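Garment Handling Users Group Calls for Full Fault Records on Kelik Folding Cells

Group says supplier's account of unexpected arm movement leaves the main question open

Mar 21, 2023 - The Mowat Users Group, which represents laundries, rental firms and clothing reuse centers running automated folding equipment, today asked Fledlow to release the complete fault records for its Kelik two-arm folding cell. The request follows a stoppage at the Pumumik textile reuse center in which one arm kept pulling on a garment after the other had been told to let go.

No one was hurt. The garment tore along a shoulder seam, the cell went into a protective stop, and a technician who had been about to reach in for a dropped item stepped back when she heard the joint straining. Fledlow has described the incident as "a recoverable coordination error." The group does not accept that the description is complete.

"Recoverable for whom?" said Senga Mackay, who chairs the group's safety panel. "The cell recovered. The display showed a release and the gripper was still closed. If I put my hand near a machine because the screen says it has let go, I would like the screen to be right."

According to the log pages shared with members so far, the cell was on its 243rd garment of the shift when it recorded a release command to the left gripper. The pages show the command going out. They do not show a reading from the gripper confirming that it opened, and Fledlow has not said whether such a reading exists. The right arm then began its next move, a pull toward the basket side, with the fabric still held at the other end.

Fledlow's written reply to the group says that its force limits worked as designed, and that the stop came before any part of the cell was damaged. The group notes that a force limit is set to protect the arms and the mounts. Whether it also protects a wrist is a separate matter, and the reply does not address it.
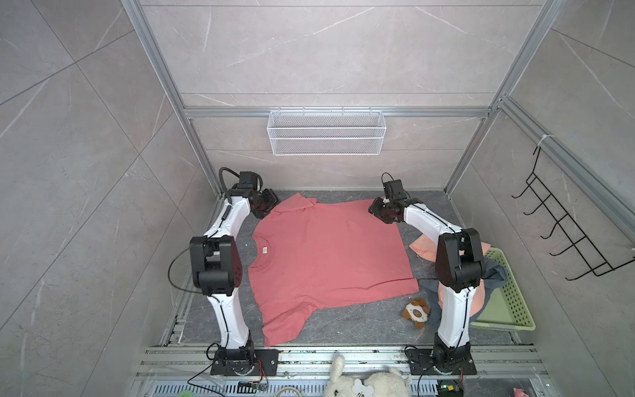 The supplier's second claim is that loose material in the work area contributed to the stop. Members should treat this with caution. A cell of this type spends its day next to loose material; with a T-shirt spread out between the two grippers, a basket of crumpled clothing sits under the right arm and a small plush toy lies on the floor in front of it. Goods like these are what the equipment is sold to work beside, and the group has found nothing in the Kelik sales literature that says otherwise. If there is a safe clearance between the basket and the base of the right arm, it should be in the manual. It is missing from the copy supplied to Pumumik.

"We were told it was housekeeping," said Keir Jardine, operations manager at Pumumik. "Fine, then give us the distance. We asked for it in writing and were sent a link to a training video. I have people who have worked with this thing for months and they keep the area the way the installer left it."

Fledlow has offered a software update, which it says will be ready in May and will "improve synchronization between arms." Ross Nisbet, a controls engineer who advises the group, has read the release notes and is not persuaded.

"The update adds a delay of 40 milliseconds between the release command and the next move," Nisbet said. "A delay gives the gripper more time to open. It doesn't tell you that it opened. If the jaw sticks, you get the same pull a little later. I may be wrong about the cause, and the full records would show it one way or the other."

Fledlow also states that the Kelik completed 2,000 folding cycles in acceptance testing without a fault of this kind. The group has asked what was folded. Members' own experience is that new, identical shirts behave well and that donated clothing, with stretched collars and odd hems, does not. A test on the first says little about the second.

Until the records are released, the group recommends that members running two-arm cells take the following steps:

Treat the release message on the display as unconfirmed. Look at both grippers before approaching.

Use the isolating switch before reaching in, including for dropped items. A pause from the touch screen is not isolation.

Wait 5 seconds after isolation before opening the guard.

Save the log after every protective stop, before restarting. The cell overwrites older entries and part of the Pumumik record was lost this way.

Report any stop during a two-arm pull to the group, torn garment or no torn garment.

Ottar Lie, who speaks for the group's rental laundry members, said several of them had seen similar stops and had put them down to bad fabric. "We cleared it, swore at it and carried on. I can't tell you now how many were the same fault. That is partly on us," he said.

The group has not called for the cells to be withdrawn. It has asked Fledlow to name an outside engineer to examine the left gripper from Pumumik, which has been removed and bagged, and to let the group see the findings before the update goes out. Fledlow has said it will "consider the format" of any review.

Members with questions about the interim steps, or with saved logs to send in, should contact Witold Nowakowski at the Mowat Users Group technical desk.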